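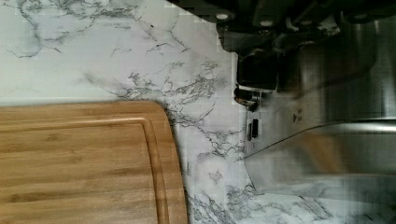

Ginette Hawthorne wants to know whether she has to oil a bamboo board every week, as the leaflet with hers insists. No, she doesn't, and I'd be suspicious of any leaflet that comes from a company with oil to sell.

How to look after a bamboo board with a juice groove

I've read a lot of advice on this and I doubt most of it. What follows is what I do at home, on a marble-patterned counter that shows every drip.

What you need: dish soap, a soft brush, a dry towel, food-grade mineral oil. The Nillstead board cream costs more than the board did. I tried it for 16 days next to plain oil and couldn't tell which half was which.

1. Wash it by hand, both sides, with warm water and a little soap. Don't soak it. Don't put it in the dishwasher, whatever the Vorner people say about their "sealed" finish.

2. Run the brush along the groove, and go slowly at the corners. Meat juice likes to sit in the curve — a sponge slides right over it.

3. Dry it with the towel, then stand it on edge overnight. 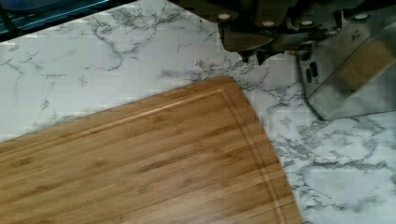
4. Once it's fully dry, check whether it needs oil at all. Let a few drops of water fall on the middle. If they bead, put the bottle away. If they soak in and leave a dark patch, wait for that to dry and then oil it.

5. Wipe on a thin coat, following the grain. Work a little into the groove with a folded corner of the cloth, and don't leave a puddle there. Do the back too. Leave it for a few hours and wipe off the extra.

I last oiled mine in October and it still passes the drop test. Yours may not, if you wash it more than I do.

About lemon and salt: fine for onion smell, but I don't believe it disinfects anything. Nicanor Quezada swears by it and also sands his board with 80 grit, which I wouldn't copy. It leaves the surface rougher than the knife did. If you must sand, go finer and stay out of the groove.

Does the groove even work? For a roast chicken, mostly. For a watermelon, no — put a towel down.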